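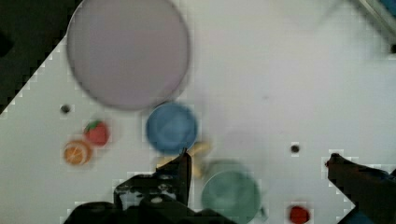
Toy dishes and play fruit on a white table with holes: how to keep them in place and clean?

Posted by Odette Tanguy

Hello all. I prepare a play corner for small children, three mornings in the week. I have a white table top with small holes in it, and on it I put a big pale plate, a blue bowl, a green bowl and the toy fruits (strawberry, orange slice, banana and so on). My difficulty is double. First, the bowls slide when the children reach for them, and the round fruits roll to the floor. Second, crumbs go into the holes and I don't manage to take them out with a cloth. I don't want to glue anything, because on Thursday the same table is used for painting. Is there a simple solution – or should I buy a different top?

Tadeusz Sadowski

Keep the top, I would say. For the sliding, cut small circles from non-slip drawer liner and put one under each bowl. Cut them smaller than the base, or the children will pull them out in the first minute. They lift off without any mark, so your painting day is safe. For the fruits, I give each kind its own dish: the strawberry and the orange slice go in the blue bowl, the banana on the big plate. It also makes a good sorting game when it is time to tidy.

For the holes, use a dry brush first and the vacuum cleaner after. Never start with a wet cloth, it makes a paste from the crumbs. I learned this with a table of my own and it took me one full evening with toothpicks.

Ginette Sabatier

just put a tablecloth

Régis Marty

A tablecloth will slide also, and little ones pull on it. But a piece of felt under the big plate only is not bad, I did it in April and it still holds.

One question to Odette: how old are the children? If they are under 3, please check the size of the smallest fruits. The small ones I would take away completely and keep the plate and bowls with the banana.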